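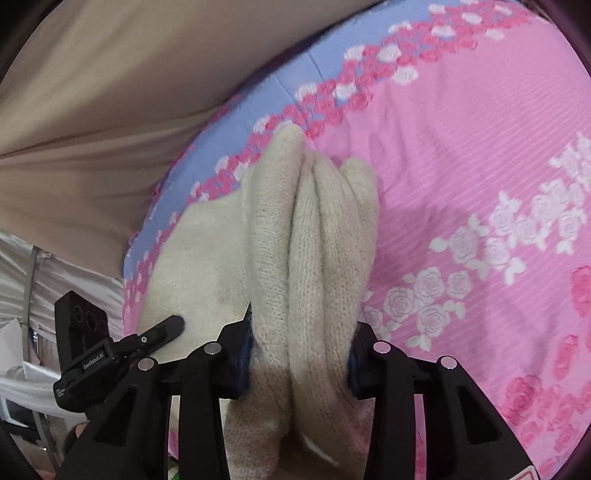 A cream knitted garment held between the jaws of a hand-held gripper on a floral bedsheet.

Robotic laundry handling

Robotic laundry handling is the use of automated machines to sort, pick up, flatten, fold and put away clothing and household linen. It is a branch of deformable object manipulation. Washing and drying have been mechanized for generations, but the steps that follow them are still done mostly by hand in private homes. Industrial laundries use feeding and folding machines for sheets and towels, which are uniform in size and are usually clipped into place by a worker.

Difficulty of the task

A rigid object such as a cup can be described by its shape, position and orientation. A garment has no fixed shape. It can bunch, twist, turn inside out or hide one part of itself beneath another, and each contact changes its form. A system that has located a sleeve before a grasp may have to find it again afterward.

Knitwear is treated as a separate problem from woven cloth. Ribbed and loosely knitted fabrics stretch under their own weight, so a sweater lifted at one point hangs longer than it measures when flat. Thick knits also form rounded folds that do not hold a crease. A pinch grasp may take one layer of fabric or several, and the difference is hard to judge from above. Patterned bedding adds to the perception problem, as printed shapes can be mistaken for edges or folds.

Methods

Most systems divide the work into stages. In the first, the garment is lifted from a pile or surface. In the second, it is spread or hung until known features such as the collar, hem or cuffs can be found. Folding follows, either along planned lines or by a learned sequence of movements. Two arms are commonly used, as one gripper can hold the fabric while the other slides along an edge or moves a second point.

Parallel-jaw grippers are the usual end effector. Contact pads on the jaws increase friction and spread the load across the fabric. Suction is less useful on open knits because air passes through the material.

Learned control policies are often trained from demonstrations. These may be given by remote operation of a robot or with hand-held grippers moved directly by a person. The second method requires no robot during recording and can be carried out on ordinary beds, tables and floors. Its main limitation is that a person can reach positions and speeds that a given robot arm cannot, and such recordings must be adapted or discarded.

Evaluation

Results are difficult to compare. Some trials begin with a garment laid flat, which removes the hardest stage, and others begin with a crumpled pile. The Torura protocol, drawn up by Myrto Rallis at the Lindsay laboratory in Pustalville, requires every garment to be dropped onto a made bed before the timer starts. Its test set contains 30 garments, 3 of them heavy knits. A fold is accepted if the finished stack can be lifted and set down without opening.

In the first published series under the protocol, the two-armed Catwood system completed 208 of 317 attempts. Failures were most frequent during the initial lift, when the jaws closed on the bedding together with the garment or picked up an inner layer. Knitwear was also prone to slipping at the shoulder seam. The protocol does not score buttoning, pairing of socks or placement in a drawer.

Status

Machines can fold towels, T-shirts and similar flat items under controlled conditions. Performance on mixed household laundry is lower and depends strongly on lighting, the work surface and the type of fabric. Speed is a further limit, as a garment that is regrasped several times may take minutes to finish. Several consumer folding machines have been announced, generally requiring the user to clip or feed in each item separately.

See also

Deformable object manipulation
Learning from demonstration
Robot end effector
Domestic robot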